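Wellari Hand-Held Gripper Kit: Household Tips for Loan Members

The Droltanbridge Household Lending Service now offers the Wellari hand-held gripper kit on loan to all registered members. The kit is supplied by Pilleck and contains two grippers, a carrying case, a cleaning cloth and a set of spare finger pads. Members use the grippers at home to practice and record everyday tidying tasks, which are later used to teach household robots the same work. The tips below apply to sorting and clearing small items and should be read before the first session.

Preparing the surface

Work on a bed, a low table or a clean floor. A fitted or flat sheet pulled reasonably smooth is suitable, and a sheet with a printed grid makes it easier to put items back at the same spacing for a second round. Fold quilts and blankets to the back. Long sleeves should be rolled up before starting.

Choose a shallow tin or tray with low sides. Cookie tins are well suited to the purpose and most homes have one to spare. Wash the tin in warm water and dry it fully, as crumbs left in the corners will transfer to the pads.

Choosing items

A mix of soft, hard and uneven pieces gives the best practice. Toy food, rubber animals, small boxes and containers of cotton swabs are all acceptable. Members should not use glass, blades, medicines or anything of sentimental value. Loose batteries are also excluded under the terms of the loan.

Fragile natural items such as shells and dried starfish may be used with care. Close the pads slowly until the piece is held, then stop. For a starfish, a hold across two opposite arms is preferred to a hold on a single arm - the tips are brittle and may snap if the full weight hangs from one of them.

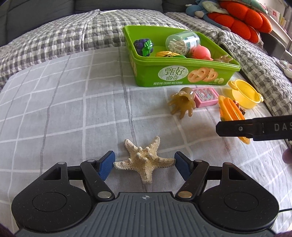
Fuad Kassa writes that a folded washcloth laid in the bottom of the tin has saved several of his shells from chipping, and he asks whether the service would permit it during recorded sessions. It is permitted, provided the cloth is plain and stays in place from start to finish.

Working with two grippers

Where two people share the work, agree beforehand which side of the tin each will serve. One gripper should be clear of the tin before the other comes in. Keep cables to the outside, away from the items being moved. Put each item down completely before opening the pads; dropping pieces from a height makes the recording less useful and wears out the tin.

Care of the pads

Wipe the pads with a barely damp cloth after each session and let them air dry. Do not use bleach, furniture polish or dish soap. Lint from bedding gathers in the textured surface and can be lifted with ordinary adhesive tape. Replacement pads are held at the service desk under stock number 246.

Terms of the loan

The standard loan period is 10 days. A refundable deposit of $80 is payable at collection and is returned once both grippers have been checked. Kits are issued and received on Tuesday only. Members who need a longer period may apply for one extension, to be requested before the due date.

The service also holds a small number of Mahmoudi table stands. These fit the Wellari case but are not required for the tasks described on this page.

Faults should be reported to the service desk at extension 712. Please do not open the gripper body or tighten the pivot pins at home.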